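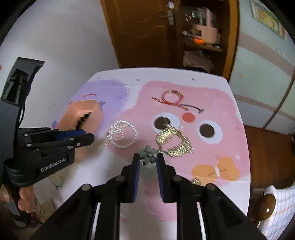 Ticket: Acceptance rule for small-item sorting
Opened by: Serena Serra
Assigned to: Colm Mac Giolla
Status: Open, waiting on Lostholm

Serena Serra
Lostholm have rejected 60 episodes from the May batch under rule 4, "tidy start state". Hair clips, coil ties, bracelets and rings on a patterned table. Can we get them reinstated, or do we need to record again?

Colm Mac Giolla
Which wording did they use? The rule I have says items must be "reasonably separated" and the surface "suitable". I can't check anything against that. Two reviewers could read it and both be right.

Serena Serra
Same wording. The reviewer's note says "busy surface, see guidance". I asked for the guidance and got sent rule 4 again.

Colm Mac Giolla
Tried so far:
Re-ran our own checker on the batch. All 60 pass.
Compared with the March set, same kind of table, cartoon face and all. Accepted without comment.
Asked Noreen whether the rule changed in between. She says no, only the reviewer.

Noreen Ó Ceallaigh
To be fair to them, a coil tie lying over a printed eye is harder to label than one on plain white. I'd still want that written down before we collect, not after.

Kumiko Kikuchi
Could we just put a plain mat down? It would clear the complaint.

Colm Mac Giolla
It would, and then we'd have a gripper policy that works on plain mats. The Breathnach brief asks for ordinary homes. I'm not changing the set-up to suit a rule with no number in it.

Suggested wording, sent to Lostholm this afternoon:
4a. Printed or painted surfaces are allowed.
4b. The target item must be in view of at least one gripper camera before the first grasp.
4c. Items may touch or overlap unless the task sheet says otherwise.
4d. A rejection must quote the clause it relies on.

Serena Serra
They've replied that 4d is "under discussion". No word on the others.

Colm Mac Giolla
Then leave this open – and please don't re-record anything yet.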